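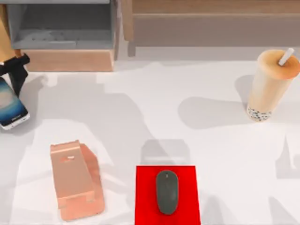 Les tiroirs qui coincent se divisent en deux familles : ceux qu'on soulève un peu en tirant, par habitude, et ceux qu'on a renoncé à ouvrir depuis l'hiver. Dans les deux cas, on accuse le bois, l'humidité, le fabricant, la belle-famille. Commencez par sortir le tiroir entièrement et par le poser à plat, sur une table claire si possible : sur un plateau blanc, la moindre miette de bois se voit, et vous saurez vite ce que le meuble perd. 

Vider le tiroir
Oui, entièrement. Les piles dont on ignore l'état, la clé du cadenas perdu, la notice du grille-pain précédent. Vous jetterez le tiers de ces choses et vous remettrez le reste en vous promettant de trier plus tard. Chez moi, le tiroir du bas contenait encore des ficelles « trop courtes pour servir », étiquetées ainsi de la main de ma grand-mère.

Coulisses en bois
Cherchez les zones brillantes. Le bois lustré indique l'endroit du frottement. Passez-y du papier abrasif grain 126 si vous en trouvez, ce qui n'arrivera pas ; prenez du 120 et n'en parlons plus. Trois allers-retours suffisent, puis on essaie. Ceux qui poncent dix minutes d'affilée obtiennent un tiroir qui flotte et qui descend du nez dès qu'on l'ouvre. Finissez au grain 200 (ou 180, ou 220, le magasin décidera pour vous), dépoussiérez au chiffon à peine humide et laissez sécher.

Ensuite, frottez une bougie blanche sur les deux surfaces de contact. Un bout de savon de Marseille bien sec fait aussi l'affaire. Les bougies parfumées fonctionnent, à condition d'accepter que vos fourchettes sentent la vanille des îles.

Pas d'huile de cuisine. Elle rancit, elle attrape la poussière et elle finit en une pâte brune que vous enlèverez à la spatule en maudissant l'auteur du conseil. Ludmila Pešek, qui m'a appris à réparer les meubles, rangeait l'huile de tournesol parmi les catastrophes naturelles.

Coulisses en métal
Aspirateur d'abord, petit embout. Puis un chiffon et un peu d'alcool ménager pour décoller la vieille graisse. Resserrez les vis à la main. Si l'une tourne dans le vide, retirez-la, glissez dans le trou deux cure-dents enduits de colle à bois, coupez à ras, attendez le lendemain et revissez. J'ai sauvé de cette façon une commode Dromow que tout le monde voulait porter à la déchetterie, y compris moi.

Une touche de lubrifiant sec au silicone sur les rails, et on essuie l'excédent. Protégez le sol avant de pulvériser. Sur du carrelage, le silicone transforme le passage vers le frigo en patinoire, et il y reste longtemps.

Le fond qui s'affaisse
Un fond mince ploie sous le poids des casseroles. Retournez le tiroir, remettez le panneau dans sa rainure, collez un tasseau en travers et chargez avec 200 pages d'encyclopédie, enfin utile. Retirez les bavures de colle pendant qu'elles sont fraîches.

Si rien n'y fait
Regardez le meuble lui-même. Un buffet bancal se met de travers et pince ses tiroirs. Posez un niveau dessus, calez le pied fautif avec une chute de liège et réessayez avant de ressortir l'abrasif. En juillet, par temps lourd, patientez un peu : le bois gonfle, et ce que vous poncez pendant l'orage vous manquera quand le chauffage se rallumera.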